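Learning to fold, one jacket at a time

The robotics club at Dellard meets in a ground-floor classroom that is used for geography during the day. The tables are pushed together by four in the afternoon, and the members bring out two crates of parts, a tray of screwdrivers and a laptop with a cracked hinge. I spoke to the club's leader, who teaches design and technology, and to two of the students working on this year's project. The school asked that the students not be named, so I have called them the older and the younger student throughout.

The project is called Negi. The aim is a pair of arms that can fold clothes on an ordinary bed or table. The club entered it for the Nakarel schools competition, in the household tasks section, and the final is in August.

"We did a sorting machine last year and everyone got bored of it by Easter," the leader said. "It dropped blocks into cups. They wanted something they could explain to their parents without a diagram."

The students chose folding from a list on the whiteboard. The other ideas included watering plants and loading a dishwasher. The older student said she voted for the dishwasher and still thinks it would have been easier. "Plates stay the same shape. You pick up a sleeve and it's a different thing every time."

To teach the arms, the club records people doing the job by hand with a gripper tool that has a camera on it. The students take the tools home in turns and fold whatever is there. Each recording is then checked, trimmed and given a label, and the good ones go into the training set. The target is 3000 recordings. When I visited they had not reached it, and the leader did not want to guess when they would.

"The checking takes longer than the folding," the younger student told me. He does most of it, using a program called Vular that the club wrote over the winter. It plays a recording at double speed and asks for a mark out of three. "If the sleeve slips and you just grab it again, that's fine, we keep it. If your brother walks in and starts talking to you and you forget what you were doing, we don't keep it."

He has a rule that he will not mark his own recordings. The older student said this was because he was too kind to himself. He said it was because she was too strict with everybody.

I asked which clothes were hardest. Both of them said anything with a hood. T-shirts came first, then towels, then trousers, and the club only moved on to jackets in the spring term. A jacket has to be laid out flat before any folding starts, with the arms away from the body, and the students now treat that as a separate task with its own label.

"We used to start with it already flat," the older student said. "Then we thought, who is going to flatten it for the robot? That's half the job."

The zip is another matter. The club decided that jackets should be done up before they are folded, after several weeks of recordings in which the two fronts slid apart. Doing up the zip is done by hand for now. The leader would like the arms to manage it one day but has told the students not to promise it in their competition entry.
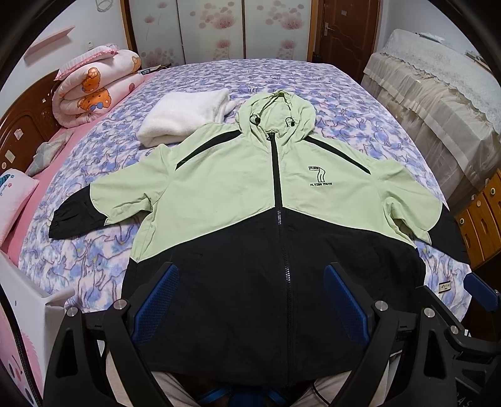

Photo: Dellard robotics club

Home recordings have brought problems that the classroom did not. Beds are softer than tables, so the cloth sinks when it is pressed, and a patterned blanket makes it harder for the software to find the edge of a garment. The leader sees this as useful. "If it only works on our grey tables, we've made a machine for folding things in geography."

There are nine members this year and seven of them have had a turn with the tools. The other two joined late and are still practising on tea towels. Each turn lasts a week, and a student is expected to bring back up to 3 hours of recordings. Most bring back less. The grips are tiring to squeeze, the younger student said, and his hand ached after the first evening.

The arms themselves are kept in a cupboard and come out for the second half of each session. On the afternoon I was there they were being tried on a towel. The first fold was neat. On the second, the left arm let go early and the corner dropped back, and the older student wrote something in a notebook and reset the towel. They ran it again four times while we talked.

I asked her whether she folded her own clothes any better now. She said she put them on a chair, the same as before.

The club needs to send its entry form and a short film to Nakarel before the end of term. The film has not been started. The leader said the form was nearly done, apart from the section on costs, where the students still have to agree on whether to include the laptop.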